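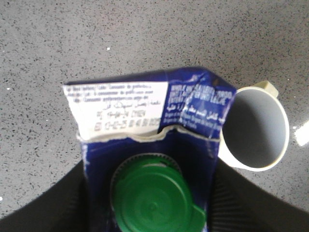

The Stirkeo Institute will extend its program for recording household handling tasks through the end of the academic year, its directors confirmed on Monday. The program gathers examples from which a learning system is trained to carry out ordinary kitchen work with a two-fingered gripper. Its current series concerns containers that give way under pressure, among them the blue carton with the green screw cap, gripped from both sides beside a white cup on a speckled countertop. A carton that has already creased and torn just above its cap is treated as a valid object for the series and is recorded in the same manner as a new one.

3 min read
27 shares | 4 comments

The work is carried out at the institute's Delorme building, where two kitchens were fitted out last year for the purpose. Operators guide the arm by hand controls through a short task, such as lifting a container, moving it to a cup or returning it to its place. Each completed task is stored as one example, together with the view from the wrist camera, the position of the arm and the opening of the gripper.

By the close of February the carton series held 544 accepted examples. The target for the series is 900, after which the material will be divided between training and testing. A second series of 1,000 examples, covering bags and soft pouches, is scheduled to follow in the same kitchens.

"Rigid objects were well covered in our earlier collection, and the system handled them to a satisfactory standard," said Brayden McKinnon, head of data collection at the institute. "Soft packaging was thinly represented. A carton changes shape between one grasp and the next, and the system must have met a sufficient variety of those shapes before it is asked to deal with a new one."

Mr. McKinnon added that operators have been instructed to keep attempts in which the first grasp is poor and is then corrected. Such attempts were discarded under the previous rules. They are now marked separately, and a reviewer decides whether the correction is clear enough to be of use in training. Attempts in which the object leaves the counter altogether continue to be excluded.

Packaging is drawn from several markets, with labels in more than one language and script. The institute stated that the present system is not expected to read labels, but that a range of printed surfaces is required if it is to recognize a container from any side. Lighting in the kitchens is also changed between sessions, and reflections on the countertops are left as they fall.

Review of the recordings is performed in Eltitz by a separate team, which had no part in operating the arm. Reviewers check the start and end of each example, confirm the written task label and return unclear cases to Delorme. Labels are entered in a fixed form under a revised guide that took effect at the start of the term.

The accepted material will be supplied first to Jekine, the institute's partner in the development of the learning system. Access for outside research groups will be considered once the carton series has been completed and tested. Applications should be addressed in writing to the data office at Delorme.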